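Chapter 5
A Place for Everything: Sorting and Putting Away

If you have ever opened a kitchen drawer looking for the scissors and come away with a candle, a dead battery and somebody's old birthday card, you already know a good deal of what this chapter is going to say. Sorting is one of the oldest household jobs there is, and we do so much of it (the washing, the shopping, the toys at the end of a long afternoon) that we hardly think of it as a skill at all. But it is a skill, and a lovely one to teach, and I hope you will go slowly with it.

We begin with colour, as most small children do. Later on we shall come to sorting by size, by use and by how often a thing is wanted, and each of those asks for a little more thought. Colour asks only that you look. Lay out a few blocks and a few bins on a clear stretch of table and let your learner stand in front of them for a while before you say anything — the waiting is harder for you than for them!

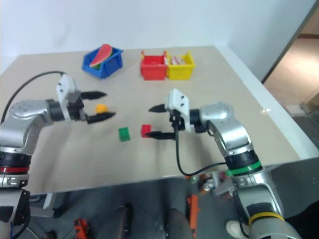

Figure 5.2 Blocks and coloured bins on a tabletop. The toy watermelon slice is in the blue bin.

Look for a moment at the blocks and then at the bins. The red cube has a red bin to go to, and that is simple enough. The green cube has no bin of its own colour, and now there is something to talk about. Should it go in with the watermelon slice, which has some green in its rind? Would you fetch another bin? Halyna Hrytsenko, whose classes at Kevorine gave me many of the exercises in this book, used to leave that question open until the next lesson, and her pupils would come back with answers she had never thought of.

Before reading on, find 29 small things from around your own home and put them into groups. Write down the rule you used for each group. You will need your list again in Exercise 2.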